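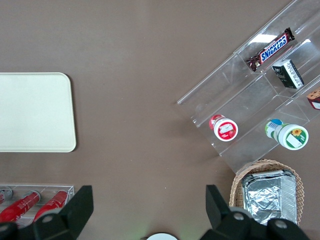
View from the wrist camera. The serving tray is on the left and the clear display shelf is on the right.

Recording demonstrations for the snack table task

This page explains how we record examples for the snack table task, in which the robot must take the ordered items and put them on the serving tray. It is written for a new operator who has already made the safety training and can move both arms without help. The installation of the recording software Grikus is explained on another page, please read it first.

What you need

The two arms, calibrated the same day
The wrist cameras and the fixed camera, all connected
The brown tablecloth
The serving tray, the baskets and the clear displays
The order list, printed or on the second screen

Step 1. Prepare the table

Pull the cloth flat from all four corners. A fold in the cloth looks like nothing to us, but the gripper can catch it when it goes low, and then the whole display moves. Put the serving tray where the arm that will use it can reach every corner. Leave the middle of the table open, so that the arm has a place to turn an object.

Then place the displays. We change their position between sessions on purpose. If the shelf stays always at the same place, the model learns the place and does not look at the shelf. Turn it a little, move it closer to the edge, exchange it with a basket. It is allowed that a display is partly outside of the view of one camera. It is not allowed that the ordered item is outside of the view of all cameras.

Step 2. Check the wrist view

Open the camera page in Grikus and look at the wrist picture before you look at the big one. Both gripper fingers should be visible at the bottom of the picture, one on each side. If you see only one finger, the camera mount has turned and you must tighten it and calibrate again.

Clear plastic is the difficult part of this task. In the wrist view you see a shelf mostly by its bright edges, and a lamp can make a white spot on it. A small white spot is fine and we keep it. When the spot covers the item that you will pick, turn the shelf a few degrees. Foil has a similar problem. The crinkled surface gives many small reflections and its shape is hard to judge from above, so come down slowly on foil packages.

Step 3. Check the fixed view 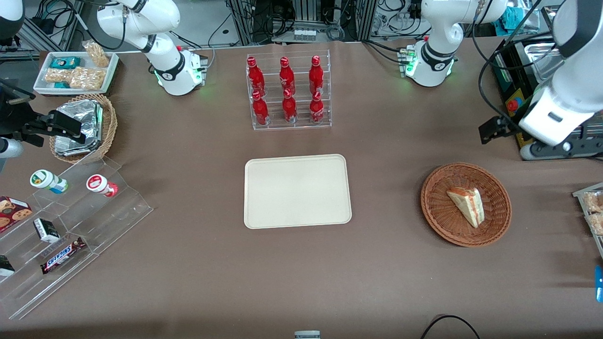 Fixed camera view. Baskets, shelf and bottle rack stand around the empty serving tray.

In the fixed picture you should find the whole serving tray, and the gripper of each arm when it is above the table. Look also at the cables. A cable that loops over the front edge is acceptable if no arm passes there, but a cable on top of the cloth must be removed.

Click "Save start state" now. Grikus stores one picture from each camera, and these are used later to compare the sessions.

Step 4. Record

1. Read the order aloud. The microphone saves it together with the episode.
2. Press the left pedal and wait for the short tone.
3. Move to the item with the nearer arm. Open the gripper only as much as needed, especially at the bottle rack, where the bottles stand near to each other.
4. Lift straight up until the item is free from the display. After this you can turn it.
5. Put it down on the tray and open the fingers slowly.
6. Bring the arm back to rest and press the right pedal.

A good episode takes 11 to 18 seconds for one item. Do not hurry to be under this time. Soft things, for example a slice of cake in a basket, can take longer, and you should hold the basket with the other arm if it slides.

If you miss the item at the first try, continue and try again. We want these episodes too, and they get the label "retry". Stop only if an item falls to the floor or if two arms come closer than the width of a hand. In such a case press the red button, put everything in order and delete the episode.

Step 5. Change something

After eight episodes make a pause and change the table. Exchange the items on the shelf, lay a jar in the opposite direction, or move a basket to the other side. Donal Moynihan has made a list of arrangements in the folder Tulard, and it is good to mark which ones are already used. In September we had over 2 hours of recordings with nearly the same table, and most of them could not be used.

Step 6. Label and upload

Open the label window the same day, when you still remember what happened. Each episode needs the item name, the arm (left or right, from the view of the robot and not from your chair) and one result: success, retry or failed. For the item name use the list in Grikus and do not write your own words. "Red can" and "red bottle" are different entries.

Upload to the Barta server before you switch off the arms. If the upload stops at the middle, start it again with the same session name. It will continue from the last complete file. For questions about missing files, write to Gyula Bozsik and include the session name.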